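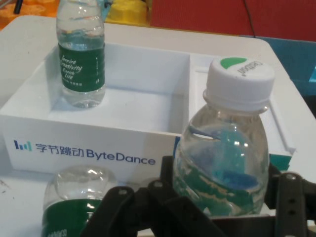 6 Oct 2026
Open day, Rallby hall

Writing this up the same evening with my shoes off, while I can still remember who asked what. Those of you who did the afternoon shift, please add your own notes underneath, and don't be shy about correcting me on the order of things. I was talking for most of the day and my sense of time got a bit soft after lunch.

The doors opened a little early because there were already people on the steps, and it seemed unkind to leave them there with the wind coming up the street. The sign-in sheet ended the day at 212, which is far more than we had in July, and that's without the small children, who were mostly signed in by having their sleeves held. The hall coped well. It was put up in 1932 and it has the acoustics to match, so anyone speaking near the stairs can be heard perfectly at the far end and anyone speaking at our table can't be heard at all. I gave up on the prepared talk by the second group and just chatted with whoever was in front, and I think that went better anyway. The talk is still in the shared folder if somebody wants it.

We ran the bottle task all day: pick a water bottle up, carry it over, put it down in the box, go back for the next. I know we argued over whether this was too plain for visitors, and I was on the side that wanted the drawer or the towel folding. I take it all back! Everyone has put a bottle in a box, so everyone has an opinion on how it ought to be done, and you could feel the whole front row leaning with the arm as it came over the rim. A retired bus driver told me it parked the way he used to teach people to park, slow at the end and a little too proud of itself. I would like that on a mug.

Slots were 40 minutes with a short break to reset and let the next group shuffle in. On paper that was generous. In practice the questions filled the whole of it and then followed us out to the coffee, so next time I'd make the demonstration part shorter and leave the second half of the slot open, with chairs. We had nowhere near enough chairs.

Now the technical side, for whoever picks this up tomorrow. Speed was at the open day setting from start to finish and I'd leave it there for any public run, even though it looks sleepy to us. Nuchit held up nicely and only needed restarting once, during a break, when the log window stopped scrolling. I didn't lose any of the log as far as I can tell, but I haven't gone through it properly. I had raised the log limit to 2000 lines beforehand and I'd now go higher, because the early part of the last slot had already rolled off by the time I thought to save it. That one is my fault and I've written it on the whiteboard in large letters.

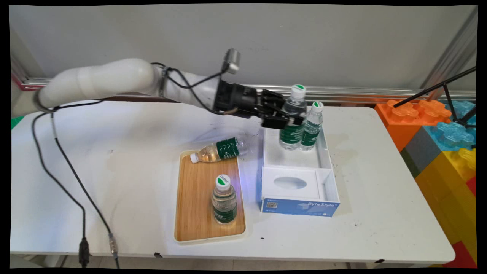
The question I got more than any other was how it decides where to take hold, and I never found one answer that suited both the engineers from Vanmont and the eight-year-olds. What worked best was to stop waving my hands and let the tray do the explaining. With one bottle lying on its side near the back of the tray and another standing up in front of it, people could see straight away that these are two different problems, and they began telling each other how they'd go about it. One girl said you should roll the lying one first so the cap points at you. Her father said you should just pick it up. They were still discussing it when they left, and I was quite sorry to see them go. So please, whatever else changes in the setup, keep a mix of standing and lying bottles at the start of each round.

The Vanmont people stayed on through two slots and were very good company. They use Gitska for their own scheduling and were curious whether our task scripts could be fed from it. I said I thought so and then admitted I hadn't tried, which they seemed to like more than the first answer. They'd also like to know how we'd handle containers with a divider, as theirs come in all sorts of widths and the items have to land on the correct side. I promised them a page or two on how we set the target positions, plus the safe height for crossing the rim. If anyone has that written down somewhere tidier than my notebook, send it over and I'll pass it on with your name on it.

Other questions worth keeping, in no order. Can it tell a full bottle from an empty one? (I explained what grip force can and can't tell you, badly.) What happens if you turn the lights off? Does it get bored? Would it work with glass? Could it do my recycling? A very serious boy wanted to know if it knows that it's water, and I said no, and he nodded as though that settled something for him.

Things to fix before we do this again. The rope line needs to come forward so the shorter visitors can stand at the front without ducking under it. The table could do with a proper scrub, as the scuffs are old friends to us but they do stand out against the white. We want a bigger screen for the wrist view, because people loved it and only the first row could make it out. And a second person on the door, please, for the whole day and with their own lunch break.

I've put the leftover leaflets on the shelf by the stairs and the sign-in sheets in the blue folder. Two scarves and a single child's mitten are on the radiator if anyone calls. The Nuchit log is saved under today's run, with the early part of the last slot missing as confessed above, and I'll go through the rest of it in the morning once I've had a sleep and something warm to eat.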